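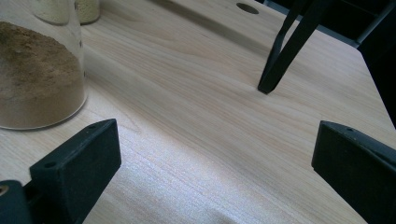 birchlane
I'm after some advice on finishing a table. We moved into a flat in Midton in May and I want the top protected before it gets any more use. It's a pale beige wood with fine, streaky grain, and I'd like to keep it that colour if I can. Everything I've put on test scraps so far has gone yellow or orange. I've tried Danish oil and a wax from the market. The table gets daily use, mostly meals and homework, and we're not a careful household. What would you use?

old_spokeshave
Water-based matt varnish, three coats, light sand between each. It stays clear and you can forget about it for years. Don't let anyone talk you into oil on a table that gets homework done on it.

tamsin_k
I'd disagree with that. Varnish is fine until it chips, and then you have to strip the whole top to fix one corner. Hardwax oil can be patched. I've used the Carnura one with the white tint on two tables and neither has gone yellow. When one got a ring from a mug I rubbed that part back and put a bit more on.

old_spokeshave
If you're getting rings from mugs then it isn't protecting much, is it?

tamsin_k
It was a pan straight off the hob that somebody put a mug on afterwards. Varnish would have marked too.

pellwood
Which wood is it? That makes a difference. Ash and birch take a white oil well. Pine will darken under pretty much anything once it's had a summer of sun on it. If you don't know, have a look underneath, where you might find a label.

birchlane
No label underneath. The seller told me it came from Haugen, but he couldn't say what the wood was. It's heavier than the pine shelves we have, for what that's worth.

pellwood
Probably not pine then, but I wouldn't swear to it. Try the finish on the underside first and leave it for a couple of weeks. Scraps of something else won't tell you much.

grit_and_glue
Whatever you use, most of the work is in the sanding. Start at 120, finish at 200 or near enough, always along the grain. If you go much finer than that hardwax oil won't soak in properly. Vacuum, then wipe with a barely damp cloth and let it dry before you start.

old_spokeshave
Agree on the sanding. For varnish I'd go a bit finer on the last coat.

marl_pit
Another vote for soap finish. Soap flakes in hot water, rub it in, wipe off. My parents' table in Skuvalmont has had nothing else for 12 years and it's paler than when they bought it.

tamsin_k
Soap is lovely but you have to keep redoing it, and red wine goes straight in.

marl_pit
It takes me 5 minutes after a wash down. I don't mind it.

birchlane
Thanks all. I don't think we'd keep up with soap. I've ordered a small tin of the white hardwax and a sample pot of matt varnish and I'll do a patch of each on the underside. How thin should the oil go on?

tamsin_k
Thinner than you think. Buff off anything still sitting on top after ten minutes, and lay the cloths out flat outside to dry. Don't leave them screwed up in a bin, they can catch fire.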